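Why do your clothes keep you warm?

I get asked this one a lot, usually in winter, and usually by somebody who has just been told to put a jumper on. So let's have a proper look at it.

First, a surprise. Your jumper isn't warm! If you left a jumper and a metal spoon in the same room all night, and then checked them both with a thermometer in the morning, they would be the same temperature. A jumper has no heater in it, no battery and no tiny fire. The warm thing is you.

Your body makes heat all day long, even when you're fast asleep. It gets the energy from your food, and your muscles, your brain and your liver all give off warmth as they work. The trouble is that heat likes to wander off. It always moves from a warmer place to a cooler one, so on a cold morning in Amholm (where I live, and where the wind comes straight up the river) the heat from my skin is very keen to get away into the air.

Clothes slow it down. And the clever bit is the air trapped inside them.
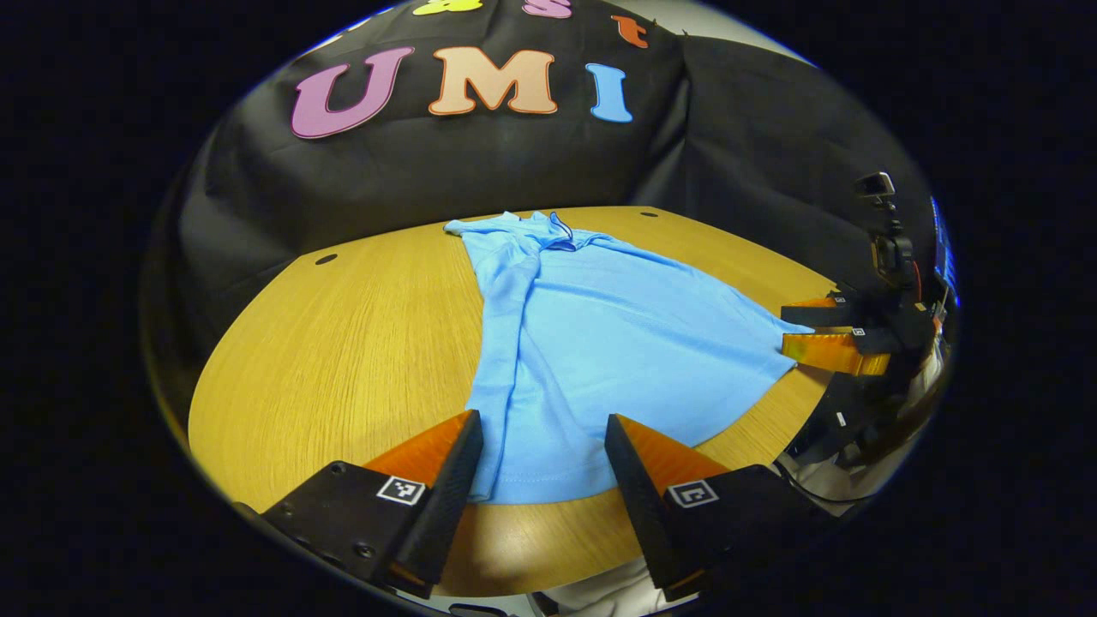 Air that stays still is very bad at passing heat along. We call something like that an insulator. Wool is brilliant at holding on to air as the fibres are crinkly, a bit like a very long spring, and all those crinkles leave thousands of little gaps. The air gets stuck in the gaps, your body warms it up, and you end up walking about in your own private blanket of warm air.

That's also why two thin layers can be cosier than one thick one. There's air in the first layer, air in the second, and more air caught in between. When I was 11 I wore three T-shirts under my school jumper for a whole week to test this. It worked very well, but I couldn't bend my arms.

Birds do the same trick. Have you seen a robin in January, looking as round as a ball? It hasn't been eating too much. It has fluffed up its feathers so they hold more air. Your body tries something similar when you get goose bumps - each little bump is a muscle pulling a hair upright. If you were as furry as a cat it would help a lot. We have so little hair that it hardly does anything, but our bodies keep on trying!

Now, what about getting wet? Water carries heat away much faster than air does. When your socks get soaked, water fills up the gaps where the air used to be, and your feet get cold very quickly. A raincoat isn't usually very thick, but it keeps the water and the wind out, so the layers underneath can do their job.

You can try this at home. Ask a grown-up to help you fill two identical mugs with warm (not boiling) water from the tap. Wrap one in a woolly sock and leave the other one bare, then put a saucer on top of each. Wait 20 minutes and dip a clean finger in both. Which one is warmer?

If you have another sock, make it damp and wrap it round a third mug. Have a guess first, and write your guess down before you test it. I got mine wrong the first time.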